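夹一包纸巾要多大力气
Fasside仓库里的人和夹爪

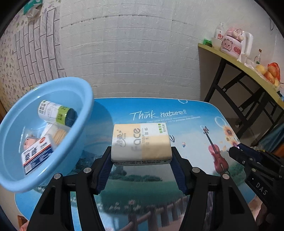
我第一次去Fasside,是冲着"自动化"三个字去的,脑子里全是那种玻璃墙后面机械臂唰唰唰的画面。结果带路的大姐把我领上二楼,推开门,先闻到一股卤蛋味儿,有人刚吃完午饭。她从墙边拎起一只夹爪往我手里一塞:"来都来了,试试呗。"

那我就试了!握把在手里,手指一收,前头两片爪子跟着合拢,听起来跟夹娃娃差不多,做起来完全两码事。纸巾这东西软,力气小了夹不住,大了一捏一个坑,拿起来还老想转。我夹了好几回,有一回直接把它推到桌子那头去了,旁边两个阿姨笑得不行。

先交代一下Fasside是干什么的。他们给周边的小超市和社区店配日用杂货,纸巾、药盒、牙签、瓶瓶罐罐,一单里头什么都有,量又都不大。这种活儿最难自动化:整箱的货,传送带一上就走了;零散的货一件一个脾气,软的硬的,会滚的会塌的,全靠人手去捡。仓库里现在有330种零货,据说每个月还要换掉一批,包装一改版,机器就得重新认。

去年他们找了Toleck来做分拣改造。Toleck的办法是让老员工拿着夹爪干活,怎么伸过去、从哪边下爪、夹到什么份上松手,一遍遍录下来,再拿去教流水线上的机械臂。所以二楼这间屋子,他们自己叫"教课房",每天4个人轮着来,原本全是楼下的拣货员。

我问一位干了很多年拣货的阿姨,上来之后累不累。她想了想说,腿不累了,手腕累。以前在楼下一个班走下来,脚后跟都是木的,回家第一件事是泡脚;现在大半天就在桌子边上,改成晚上给手腕贴膏药了。她说话特别快,一边说一边手里还在夹,夹完放下,再夹。"我儿子问我上班干啥,我说教机器人拿纸巾,他不信,以为我被人骗了。"

一开始当然没这么轻松。消息刚传出来那阵子,楼下的气氛挺僵的。我后来跟几个拣货员在门口抽烟(我不抽,我吃他们的瓜子),他们讲,那会儿大家最直接的想法就是:我教会了它,它不就把我顶了?有人故意磨洋工,有人报名了又退。有个小伙子说得很实在,他说你让我教徒弟可以,徒弟还得叫我一声师傅,过年给我提箱奶,这玩意儿学会了连句话都没有。

这话我记了好久,也不知道怎么接。

公司后来谈出来的条件是这样:进教课房的人工资按原来拣货旺季的标准算,不再按件计;夜班砍掉,楼下的夜间零货慢慢交给机械臂;空出来的岗位不往外裁,转去做补货、验货和看机器。有没有人走?有。改造前后一共走了5个,有的是本来就想回老家,有的是嫌看机器闷,也有一位干脆说,我就是不想伺候那个铁胳膊。这些人我没有都联系上,联系上的那位现在在Trelura的门店理货,她说那边人多,热闹。

留下来的人,变化挺具体的。最明显的是吃饭。以前按件算钱,大家扒两口就回去,现在教课房中午能坐下来吃,吃完还能聊会儿天,于是就有了我闻到的那锅卤蛋。还有就是说话的分量不一样了。Toleck的工程师一开始写了份操作规范,规定夹盒子一律从长边下爪,阿姨们试了半天就不干了,说有的盒子长边一捏盖子就弹开,你们谁在家这么拿东西啊?工程师是个年轻姑娘,脸都红了,回去改了,改完拿给她们看,又被挑出一堆毛病。现在新到一种货,先放到阿姨们手里过一遍,她们说怎么夹就怎么夹,规范往后写。

也有让人不太舒服的地方。教课房有块屏幕,记着每个人每天录了多少遍,多少遍合格。按公司的说法,这个数只用来看数据质量,不挂钱。可人就是这样,屏幕在那儿你就会去看。有位师傅有天录了248遍,下班时同事鼓掌,第二天他的手就肿了,歇了班。后来屏幕转了个方向,冲着墙,工程师要看就自己绕过去看。我觉得这个解决办法有点好笑,又觉得挺好的。

至于机械臂学得怎么样,我下楼看了。盒装的东西它已经拿得很稳,不紧不慢的,看久了有点催眠。软包的还差点意思,时不时停在半空像在发愣,旁边看机器的大哥就伸手帮它把货拨正。大哥以前也是拣货的,他管最靠门的那台叫"老三",我问老大老二呢,他说没有,就是顺口。他一天要拨好多次,嘴上嫌弃得要命,可有一回老三自己把一包歪着的纸巾夹起来了,他扭头冲我一扬下巴,那个表情,跟家长会上听见自家孩子被表扬一模一样。

三月份他们要把瓶装调料也加进来。玻璃的,滑,还重,阿姨们已经在为从瓶颈夹还是从瓶身夹吵架了。我走的时候两派还没吵出结果,主张夹瓶颈的那位追到楼梯口,非要我回去再试一把,说你上来夹一下就知道了。我又上去夹了一回,夹的是瓶颈,没掉。她让我写进稿子里,我写了。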